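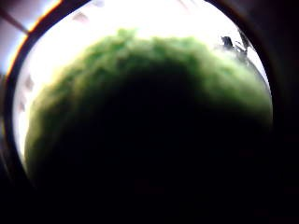

Omorance Toy Tidying covers sorting soft toys and balls into bins at a table. Balls are labeled by surface - fuzzy green ones go under "felt."

Each session has a notes file.

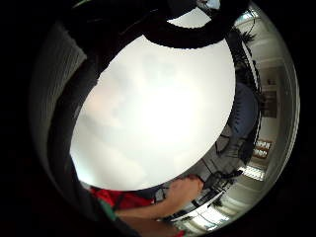 Are the toys sorted by color? They're sorted by type, and color is a separate column.

Bins are listed by material. The light gray fabric one with a cutout handle is "soft bin."

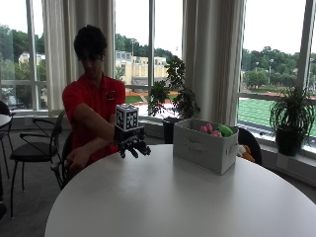 Contact: Hanna Tymoshchuk. Toys left on the table beside the bin, like the orange-and-tan one, are marked "out."

Last updated: 2020-10-18

Related:
Clasteo Shelves
Laxdal Laundry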